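Getting the smell (and the sticky) out of big glass jars

Quick one today, dinner's already on. Jars. I save all of them and half of them smell like pickles forever. Fixes below, in no real order. 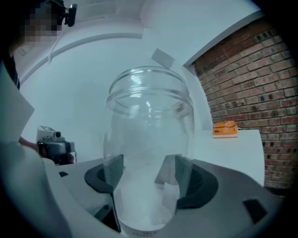
Labels first. Fill the jar with hot tap water, lid on, let it sit while you do the rest of the dishes. The heat softens the glue from the inside. Peel from a corner, slow. If it tears, stop, don't scrape yet.

Leftover glue: equal parts baking soda and cooking oil, smear it on, walk away for 16 minutes or so long as a load of laundry takes to get folded. Wipe with a dry paper towel. Then dish soap to get the oil off. Cheap oil is fine, don't use the good olive stuff.

The really stubborn labels, the plasticky kind. Hair dryer. Low. Keep it moving.

Smell. OK so the glass isn't usualy the problem, it's the lid. That rubbery ring inside the metal lid holds on to garlic and vinegar like you wouldn't believe. Soak the lid separate. Warm water, spoon of baking soda, overnight. Rinse, then leave it out in the sun upside down for a day. If it still stinks toss the lid and buy a new one, they sell them loose at Foltden, the hardware place by me, next to the canning stuff. Bring the jar in with you to check the thread!! I've come home with the wrong size more than once.

Jar itself still smells? Dry mustard powder, one teaspoon, hot water, shake, leave an hour. My mother in law's trick. Works on thermoses too.

Cloudy glass. White vinegar, straight, swish it and let it stand. If it's hard water it comes right off. If it's scratches then no, sorry, that's for buttons and nails now.

Can't get your hand in the bottom: uncooked rice, a squirt of soap, a little warm water, swirl hard. Dump it through a strainer so the rice doesnt go down the drain. Ask me how I know.

Stuck lid. Rubber glove. Or run just the metal under hot water. Or tap the edge all the way round with a wooden spoon. Don't pry with a knife, please.

What I keep in mine once they're clean
- flour, the tall ones
- dog biscuits
- rice, with a bay leaf thrown in
- clothespins
- powder detergent, scoop lives inside
- bacon grease NO. Use a can. Hot grease can crack a jar.

Same thing goes for boiling water in a cold jar by the way. Warm it up first with tap water.

Drying: leave lids off till bone dry, I mean the next day. Any damp in there and your flour clumps, then it's bugs, then you're cleaning the whole pantry in May like I did.

Labeling. Masking tape and a marker, write the date on it too. I had the fancy chalk ones from Wilell and they rubbed off in a week.

Ok the timer's going. More on the pantry shelves next time, if I ever finish them.

Filed under: Kitchen, Cleaning, Waste Less

3 comments

Ifeanyi Ekpo
The mustard thing!! Had a giant olive jar under the sink that I'd given up on, did it twice and now it has oats in it. Thank you.

Vibeke Þrastardóttir
I use coffee grounds for the smell, dry, leave them in for 6 days with the lid on. Slower but it gets the lid too.

kitchenmouse200
does the oil and soda mix work on plastic tubs or will it stain them

Back to top | Contact | © Marow Home Notes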